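Sorting building blocks by color or by shape? And what do you keep them in?

Asked in Kids' Rooms and Toy Storage

So I've finally reached my limit with the block bin. We have one big tub (it came from a yard sale, no lid, cracked down one side) and everything goes into it: the studded building blocks, the plain ones, a few wedges, plus whatever the kids find under the couch. When my daughter wants to build something she tips the whole thing out and rakes through it with her arms, and it sounds like a gravel truck. Then it all has to go back in before dinner.

I want to move to small trays that live on the craft table. I've been looking at the Fendik three-section tray and the Raltine one with the lid. The Fendik is cheaper but I read a comment saying the dividers are low and the blocks hop over. We have maybe three colors that matter, red, yellow and blue, and then a handful of odd ones that could go anywhere.

My questions are these. Do you sort by color or by shape? Do small kids keep it up after the first week? And do you leave the trays out on the table with the pencil cup and all the other stuff, or do they get put away every night? My kids are 4 and 6 if it matters. Our table is small and it already has the pencils, a clock and a pile of coloring pages on it, so space is tight.

Thanks in advance, I know this is a tiny problem but it's MY tiny problem.

3 answers

Answer 1

color. dont overthink it. we used muffin tins for years and they were fine

Answer 2 (marked helpful by the asker)

Oh, I love this question, I have spent way too many evenings on this exact thing! We went through shape first and I'd steer you away from it with a 4 year old. Mine would hold up a wedge and ask me where it went, every single time, and then there were the ones that are sort of a wedge and sort of a brick, and we'd have a debate. Color they can do while they're talking about something else. Once your 6 year old starts following instruction booklets you may want to go back to shape, because then you're hunting for the long one and a whole tray of red is no help at all. We switched over in January and split only the long pieces out. The rest stayed by color.

On the tray, I have the Fendik and yes the dividers are low. Blocks do jump if you pour. If they're placed in by hand it's fine. I looked at the Raltine too but the lid on my sister's one never sat right and it ended up behind the dresser.

How many blocks do you have, though? That matters more than the tray. We had 400 and there is no table tray on earth that takes 400 blocks. What I did was put 300 away in a zipper bag on the closet shelf and leave the rest out. They didn't miss them! Every so often I swap some over and it's like a birthday.

Pencils: push the cup right back into the corner, as far as it goes, with the clock next to it. Ours used to be at the front and it went over constantly. A cup with a handle is good because a little kid can move it without grabbing the pencils. I put the tray at the back too, and then the whole front half of the table is for dumping and building. They pull from the piles in front and drop into the sections behind.

The way we start is one block in its section to show which color goes there, and then they do the rest. I do blue on the left because we have the fewest of those and it gets the ball rolling.
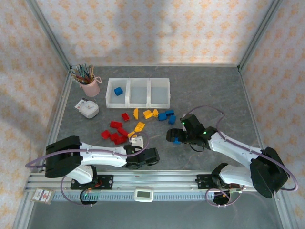 Do you do one color at a time or let them grab whatever is closest? One color at a time with the 4 year old, and let the 6 year old grab anything. Two kids both chasing yellow ends in tears at our house, so I give each of them a color to begin with and they trade when they're done.

As for leaving it out overnight, we do. The tray stays, the loose ones have to be in it by bath time. Some nights I'm the one doing it with a cup of tea and I don't mind, it's kind of soothing - don't tell my kids.

Answer 3

I'm going to be the voice of doubt. We tried trays (Wan brand, three of them, stackable) and it lasted 7 days. My boys are older than yours and they just don't care what color is where. What worked for us was a big drawstring mat, the Dilano one. You spread it out, they dump, they build, you pull the string and hang it on a hook. No sorting at all. If you like things sorted then I guess it isn't for you, but it's fast.

I did count ours once when one of them swore a piece was missing. 142. It wasn't missing, it was in the dog bed.

One other thing on trays, check that whatever you buy fits in your sink. Blocks get sticky and so does what you keep them in.

Comment from the asker

Thank you!! Going with color, and bagging up most of them this weekend. I hadn't thought about moving the pencils to the back, ours are right where elbows go. Will try one kid one color and see.

Posted Jun 20, 2024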